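Notebook > Workshop > Grippers

I've been meaning to write up the new finger pads on Erix for ages, so do put the kettle on. The old smooth ones had gone shiny and every other brick slid out on the way up. Gemechu Lencho kindly posted me a textured set from Lemodine, and on they went – two screws a side, done up finger tight first, then nipped once both faces sat parallel. I left a gap of 10 mm at home position and dropped the closing force to 17 newtons.

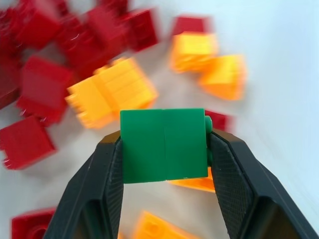 Green brick held on its side, with the new diamond grip against the stud.

After that I ran the usual pick routine for about 5 hours, pottering in and out with biscuits, and the counter said 2,606 closes by bedtime. I'll wipe the pads with a barely damp cloth each week and have another look at the screws in October. The left one has always been a bit of a wanderer, bless it.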